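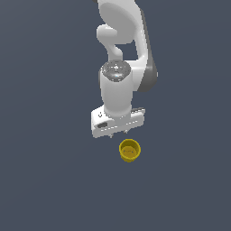 News / At Work

Cup packers at Vurkport get ready for an arm on the line

Posted 3/1/22

Regular readers will know I have a soft spot for the Sachdeva cup works in Vurkport (I did a summer on the packing benches when I was a student and I still wrap a mug faster than anyone in my family), so when I heard they were bringing in a robot arm I got myself invited round for the morning.

The short version is that an arm is going in on bench four in the spring. It will lift cups off the belt and set them in the trays, and it won't do anything else to begin with. At the moment it only exists at the works as a model on a computer in the old sample room, where a small group from the packing floor has been trying it out since December with a program called Curik. So my grand tour of the robot was a tour of a screen, two chairs and a very good tin of biscuits!

I liked it more than I expected to. You get a white arm, a plain blue-grey nothing for it to work over and a little yellow cup, and you can send the arm down to the cup as many times as you fancy without sweeping up afterwards. Geeta Prajapati, who has packed at Sachdeva for 19 years, was in the driving seat. She isn't a computer person, she told me, and then she proceeded to whizz the view about like my nephew on his games.

Most of her work so far has gone into how the fingers come at the rim. On a real cup the rim is where the chips happen, and she has firm views about it. If you pinch a cup by hand you feel it give a tiny bit against your thumb and you ease off, and you do it without thinking. The arm has to be told. So she writes down what her own hands do, and Lalit Shakya, the engineer, turns it into settings, and then they run it and argue.

"He wanted it to go straight down and grab," she said. "I said you would never pick up a cup like that, you'd come in with one finger inside. So we tried it my way as well."

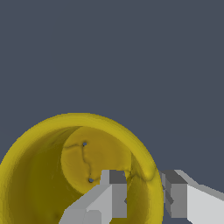
Close in on the yellow cup in the model, with one finger inside the rim and the other outside it.

Lalit took the teasing well. He came over from Gorkivon, the firm supplying the arm, and he admits he'd pictured himself doing this part alone in a quiet office. Instead he's had packers dropping in on their breaks to tell him about handles, which the model cup hasn't got yet, and about the glaze on the big breakfast mugs, which gets slippery on damp mornings. The handled cups are next on his list. He wouldn't promise me a date.

Now, the bit everybody wants to know about, which is jobs. Sachdeva has 182 people on its books and 60 of them pack. Urmila Awasthi, who manages the works, told me no packing job is being cut this year and that she has put it in writing to the staff. What does change is bench four. The people on it now will be trained to look after the arm, clear it when it stops, and check the filled trays before they go to the lidding machine. They keep their present grade while they train and move up one when they're signed off.

I asked what happens the year after. She said she couldn't give me an answer she'd be sure of, and I'd sooner have that than a cheery one.

Down on the floor the mood was mixed, I'd say. Babita Chauhan has sore wrists most winters and can't wait to hand over the lifting. She's already put her name down for the first training group and was asking Lalit whether she could take the manual home. Harish Srivastava, on the same bench, is less keen. He likes packing. He likes the chat along the bench too, and he's worried that minding a machine means standing on your own behind a guard rail all shift with nobody to talk to. He'd asked for the checking table to be put on the near side of the rail, close to bench three, and when I was there the floor plan had just been redrawn that way. He showed me on his phone, looking rather pleased for a man who is against the whole thing.

There's also the matter of bonus pay, which isn't settled. Packers get a bit extra for full trays at the end of the week, and if the arm fills the trays then somebody has to decide who gets the credit. Harish thinks it should go to whoever is on the bench. Geeta thinks the whole bonus wants scrapping and putting into the basic rate. Urmila says there will be a meeting about it before any arm is plugged in, and I've asked to be told when it is.

I had a go on the model myself before I left, obviously. I brought the arm down miles to the left of the cup and Geeta had to put it right. My summer on the benches clearly didn't count for much.
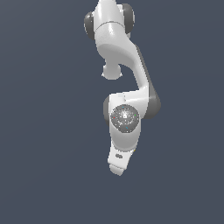 Will packers have to know how to program the arm?
Sachdeva says they won't. Gorkivon's engineers will set up each new cup, and packers will be shown how to start the arm, stop it and clear a jam. Anyone who wants to learn more can sit in on the Curik sessions during paid hours.

The first training group starts once the guard rail is up, and places for it are being taken at the supervisor's desk by the loading door.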